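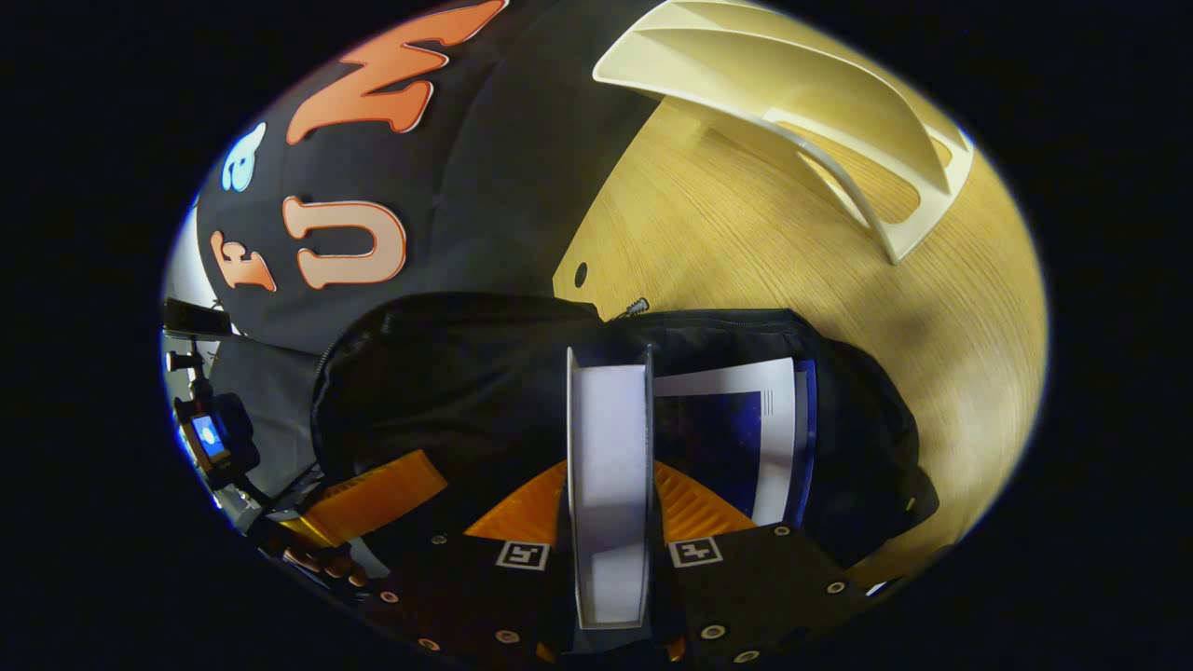
Section 2. Planning and budgeting for a Rasesix station

Read this section before you place an order. Most of the cost of a two-hand recording station is decided by the task, so write the task down first. A job such as handling printed sheets and a soft black bag on a wooden tabletop needs two hand-held grippers, because one hand has to steady the bag. Pick-and-place of rigid parts can be done with one.

1. Fill in the task sheet. List each object, its size and whether it bends.

2. Choose the number of grippers. A single Rasesix kit is $3000. The second gripper, ordered at the same time, brings the total for hardware to more than most first budgets allow, so check the current price list (3 May 2022) before you ask for approval.

3. Add spare fingers. Soft fingers are a wear part. Set aside $300 per station for the first year.

Note: Fingers from Laryea fit the Rasesix body but use different screws. Order the screw pack with them.

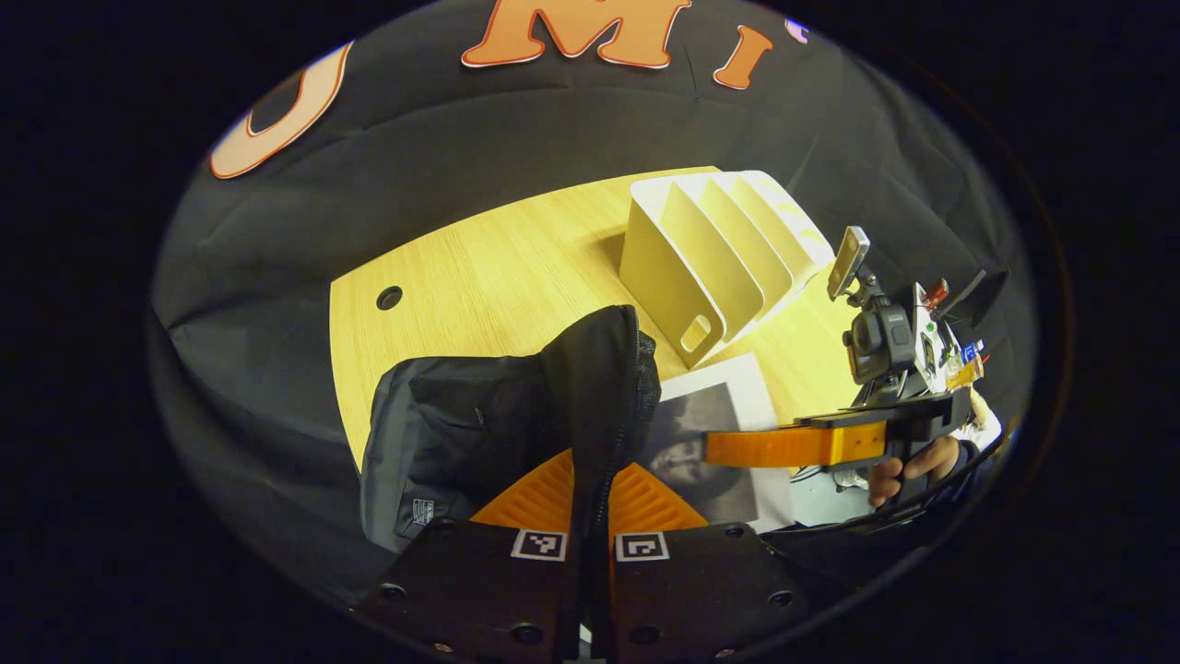

4. Plan the table. Both operators' hands and both grippers must clear the edges through the full movement. Buy the table before the grippers if you are fitting out a new room. A cable hole in the top is useful for charging leads.

5. Budget for storage. One station recording daily can fill a 4000 GB drive well before the end of a project. Buy two drives – one for work, one for backup.

6. Allow for delivery. Wusik ships from Rallenport and quotes 90 days for paired kits. Orders placed in April have run longer.

Caution: Do not buy batteries from another supplier to save money. Damage from other batteries is not covered by the warranty.

Caution: Do not order from an old quote. Part numbers for the finger mounts have changed.

7. Send the completed task sheet with your purchase order to Adom Sulemana at the Wusik order desk. Kits are not reserved until the sheet has been received.

Training is quoted separately. See Section 3 for unpacking and charging.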